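Equipment Review: Stallico Work Table, Light Wood Finish

Reviewed for the Shared Facilities Office by Rongrong Yin

Purpose of the review

The Shared Facilities Office evaluates furniture before it is added to the approved purchasing list. The Stallico work table was placed on trial in August as a possible replacement for the older Diter benches, several of which have developed loose joints and uneven tops. The findings below are drawn from daily use in an open workroom and from comments submitted by staff.

Delivery and assembly

The table arrived in two cartons, both undamaged. Assembly required two people and the hex key supplied with the hardware. The printed instructions are clear, although the fourth step shows the leg brackets in the wrong orientation. Staff who followed the drawing had to remove and refit one pair. The manufacturer has been informed of the error. Leveling feet are included and can be adjusted by hand, with enough travel to correct for the slight slope in our floor.

Work surface

The top is the strongest feature of the product. It is large enough for two people to work face to face, and small parts are easy to find against the pale finish. The edges are slightly rounded and comfortable for the forearms during long sessions. Marks from pencil and dry-erase marker came off with a damp cloth. Ballpoint ink left a faint line that remained after cleaning.

Glare is the principal complaint. Under ceiling lights the finish produces a bright spot that moves with the position of the viewer, and staff doing close visual work found it tiring. Yaowalak Prasertsri, who coordinates the workroom, reported that turning the table a quarter turn reduced the problem for one side only. A matte version would be preferred if Stallico were to offer one.

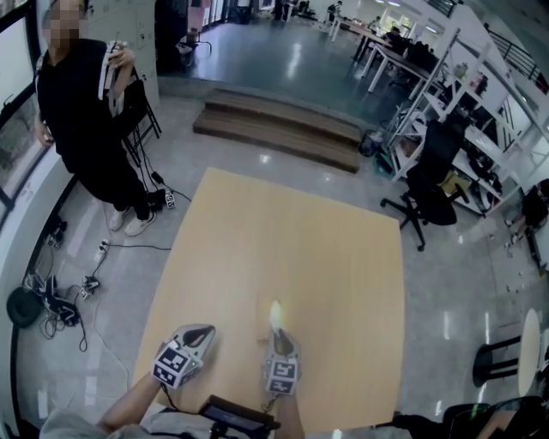 Placement also deserves attention. The table has no built-in outlets and no channel for cables, so any powered equipment depends on power strips placed on the floor. Departments ordering this model should budget for floor covers or an under-table tray. The Trultent clip-on tray was tested with it and fits securely, provided that the clips are attached to the long side.

Stability

The frame remained steady under a distributed load of 200 pounds. Some side-to-side movement was noted when a person leaned heavily on one corner, though less than with the Diter bench. Tightening the bolts after the first two weeks removed most of it, and this step should be added to the setup checklist.

Cost

The unit price quoted to this office was $529. The Trultent tray adds $231. By comparison, the Ninh adjustable table, which includes outlets and a cable channel, was quoted at $1,428. The Ninh model is the better choice for permanent stations with several powered devices. For general use the difference in price is difficult to justify.

Recommendation

The Stallico work table is approved for general workroom use, with a rating of four out of five. It is not recommended for inspection tasks or for rooms where the lighting cannot be adjusted. Orders should specify the light wood finish, as the dark finish has not been reviewed. Requests for the loan of the trial unit may be sent to the Shared Facilities Office before noon on any working day.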